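Final Project Report: Effect of Approach Height on Simulated Board Unloading

Authors: Augustina Baidoo and Lamisi Abugri
Project short name: Prisow

1. Background

Unloading a tested circuit board from a fixture is a short job for a person and an awkward one for an arm. The board sits close to its supports, the lid of the test device limits the space above it, and the gripper needs room to open before it can close on anything. Learned control policies can manage the motion, but how well they do depends heavily on the state the arm is in when the policy takes over.

Our project looks at one part of that starting state: the height of the fingertips above the workstation at handover. Earlier student work on the Tetteh task set fixed this height at a single value and did not report why. We wanted to know whether the choice matters, and if so, which phase of the task it affects.

2. Research question

Does a higher handover pose reduce contact with the lid and fixture during the approach, and does any gain there survive to the end of the task?

We expected fewer early contacts from the high pose. We had no firm expectation about the completion rate.

3. Method

3.1 Task

One episode consists of moving from the handover pose to the device, closing the fingers on the board, lifting it clear and releasing it over the bin. An episode counts as complete if the board comes to rest inside the bin before the time limit. Pushing the board off the device with the outside of a finger counts as a failure even if the board then lands in the bin.

3.2 Policy

We used one policy for all trials. It was trained by behaviour cloning on 346 demonstrations recorded by the two authors in simulation with a hand controller. Episodes in which the operator hit the lid were thrown out before training and are not part of that figure. The policy takes two camera views and the joint positions as input and outputs joint targets for the arm plus a single open or close value for the gripper.

The demonstrations began from a spread of heights that covered both test conditions. This was a deliberate choice. An earlier version of the data set had mostly low starts, and a comparison made with it would have measured familiarity more than geometry.

3.3 Conditions

There were two conditions, low and high, with 65 trials each. The horizontal position of the fingertips was drawn from the same range in both. Random seeds were matched, so trial n in the low condition used the same board offset and lighting as trial n in the high condition. The fingers started closed in every trial.

3.4 Measurements

For each trial we logged completion, time to first grasp, and every contact between the gripper and any body other than the board. Contacts were split by phase: approach, grasp, transfer and release. The phase boundaries were set by a script from gripper state and fingertip position, then checked by eye on the replays where the script flagged a conflict.

4. Simulation set-up

The workcell was built in Sarkitz, our course simulator, using the Meritz scene files as a starting point. We changed the friction values on the fingertips and replaced the collision mesh of the lid. The original mesh was a single convex hull that filled the gap beneath the lid, so the gripper was blocked by space that looked open. Splitting the mesh into separate parts fixed this at a small cost in simulation speed.

The arm, base plate and table positions were left unchanged. Each reset returns the arm to its handover pose with the gripper clear of all objects, and the controller holds that pose until the physics has settled.

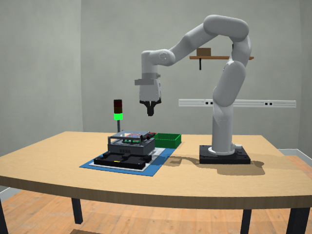

Settling time turned out to be important. With too short a hold, the board was still moving slightly on its supports when the policy received its first observation, and the first few actions were noisy. We lengthened the hold until the board velocity stayed under our threshold on every seed, then reran all trials that had been collected before the change.

5. Results

The high condition had fewer contacts in the approach phase, as expected. Most of the low condition contacts were between the outer gripper linkage and the lid, and most were light. They rarely stopped the arm, but they shifted the final approach sideways and led to off-centre grasps.

Completion was higher in the high condition by 13 trials. Time to first grasp was longer, as the arm had further to travel. Contacts in the transfer and release phases did not differ in any way we could separate from seed noise.

6. Limitations

Only one policy was trained, so we cannot say how much of the difference would hold under a new training seed. The board was treated as rigid. Sensor delay was not modelled, and no trials were run on hardware.

7. Further work

The next step is to add a third height between the two tested here and repeat training with several seeds. The replay logs and the revised lid mesh are stored in the Prisow project folder, with the phase script in the same directory.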